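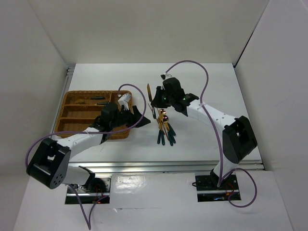
Two-arm tabletop cell during a cutlery sorting task, with a woven tray at left.

Search this encyclopedia: Enter term Go

Bimanual workcell procurement

Bimanual workcell procurement is the planning, budgeting and purchase of a small workstation in which two robot arms share one work surface. It is mostly discussed in connection with university laboratories, technical colleges and small product teams, where the person who writes the purchase request is often the person who will later bolt the arms down. The term covers the arms and grippers as well as the surface, walls, rails, cabling, lighting, spare parts and the objects the arms will handle.

Scope of a purchase

A quotation for a two-arm cell usually lists the arms first, and buyers new to the field tend to treat that line as the price of the project. In practice the request is divided into capital items and consumables. Arms, wrist modules, base plates and the control computer are capital items. Cables, fasteners, finger pads, surface panels and household objects are consumables, and are charged to a different budget line at most institutions.

The split matters at the end of the financial year. Capital money can seldom be moved to consumables once it has been approved, so a cell bought without a consumables line may stand idle after its first broken cable.

Surface and enclosure

Plain, light surfaces are common in cells that rely on cameras, as objects are easier to pick out against them. Low walls on the back and sides give a steady background and keep dropped items within reach. Glossy panels are cheap and easy to wipe, but they throw patches of reflected light, and some buyers pay extra for a matte finish.

Metal rails along the edges of the surface let the bases be moved without drilling new holes. Rails are often left out of early budgets and added later at a higher unit price. The Semano planning sheet, a purchasing template passed between teaching laboratories, places rails and base plates on a single line so that one is not ordered without the other.

Cabling

Cables are the part of the budget most often set too low. A cable that runs from a wrist back to its base has to be long enough for the full reach of the arm, and the slack must go somewhere. In many cells it arches over the forearm or lies in loops beside the base plate. Bright cables, such as the purple ones shown in the picture, are easy to follow by eye when a fault is being traced.

The usual practice is to order 2 spare sets for each arm. Buyers should check whether the maker sells cables singly - some sell them only as part of a wrist assembly.

Task objects

Objects for handling are chosen to match the work the cell is meant to study. Cutlery is a popular choice for sorting and tray-loading work. It is thin, lies flat, overlaps, and often has a shiny metal part joined to a darker handle. Knives and spoons in a loose bundle are harder to separate than the same pieces laid apart. Woven trays with several compartments add a further difficulty, as the rims and dividers are uneven and can catch a fingertip.

These objects are cheap, but they should be bought in matching sets with spares. Retail lines are discontinued without notice, and a replacement with a different handle color may mean that earlier results cannot be compared with later ones.

Worked budget

The Tunham technical college published the accessory budget for its first two-arm cell. The request, made in October, asked for 1126 dollars to cover cables, fasteners, matte panels, trays and cutlery. The approved amount was 900 dollars. The college dropped the matte panels and kept the spare cables. Arms and control computer were bought under a separate equipment grant and are not part of these figures.

Delivery of the full order took 7 weeks. The base plates arrived last, and the arms stayed in their boxes until then. Later versions of the Semano sheet added a column for delivery time beside the column for price.

Leasing and shared purchase

Leasing suits short projects, though lease terms often forbid changes to the wrist or gripper. Shehu, an equipment reseller, offers a lease in which the grippers are sold outright and only the arms are returned. Shared purchase between departments is also common. It works best when the agreement states who pays for repairs and who holds the spare parts.

See also
Hunik rail system
Tabletop manipulation
Total cost of ownership

Last edited 2022-07-03

Shared 41 times | 3 comments

gridline_b: Good article. Could the delivery section mention customs? Our plates were held for ages and the paperwork only listed "metal parts".

otterbench: We also skipped the matte panels and ended up buying them the next year. Put them in the first request if you can.

mk_lab2: Is the Semano sheet available in metric? The copy I was given has the rail lengths in inches only.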